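Home | Workshop | Storage | Furniture care | Contact

How to arrange small parts on a wire shelving cart

01/04/2025

When we moved into our present room in Bistivard, all our screws, cables, clips and spare feet lived in cardboard boxes under the benches. It was cheap but every search took a long time. Now we use open wire shelving with plastic bins, and I would like to explain how to set it up, step by step. It is not difficult, but the order of the work is important.

What you need

- one wire shelving cart with posts and four shelves
- plastic bins in two colours
- a rubber mallet
- a tape measure
- labels and a soft pencil

Step 1. Measure first. Our bins from Penrose are 235 mm wide and 346 mm deep. Measure yours at the top rim, where a bin is wider than at the bottom. I measured at the bottom the first time and had to send two of them back.

Step 2. Build the cart from the lowest shelf upwards. Push the plastic sleeves on the posts at the same groove, all 4 of them, then let the shelf slide down over them. Knock gently with the mallet at each corner. If the shelf rocks, one sleeve is in a wrong groove.

Step 3. Decide the colours. We keep red for small things which are taken many times a day, and blue for the things we need seldom. The blue bin goes on the top shelf and the red ones go below it, mounted at an angle, so that a person can look inside without pulling them out.

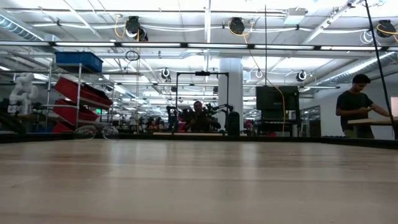
The angle should be moderate. With too much slope the small screws all roll to the front and mix with the washers. I put the back edge of the bin two fingers higher than the front and this works well for us. Put the largest of the red bins highest and check that your hand can still reach into the one under it.

Step 4. Write the labels in pencil for the first month. You will surely change your mind. In August we changed ours again, when the cable ties became too many for their bin.

Step 5. Keep the table near the cart free for sorting. A broad wooden top is pleasant for this work, but metal parts can scratch it, so lay down a cloth before you empty a bin. Wipe the wood along the grain afterwards.

Once a month I take down one bin, tip it out on the cloth and return everything which does not belong there. For a full bin I need the time of one cup of tea.

Related pages

Cleaning chrome wire shelves
Which castors for a heavy cart?
The Stirnby label sheet, to print
Oil or wax for a pale table top
Moving a workshop: our notes from Bruvthorpe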